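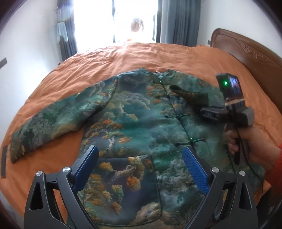 ## March – quilted jacket, folding order

Mandarin collar, four frog buttons, landscape print. Laid face-up on the orange duvet, one sleeve out flat, the other folded in across the chest.

- Fold line for the second sleeve: at the shoulder seam. Padding springs back if the crease sits further out.
- Hem up last, in thirds. Halves came out too thick for the Dondell box (31 cm inside).
- Cord loops – keep clear of the crease.

Genji Ueda to check against the Kubo sheet, step 7.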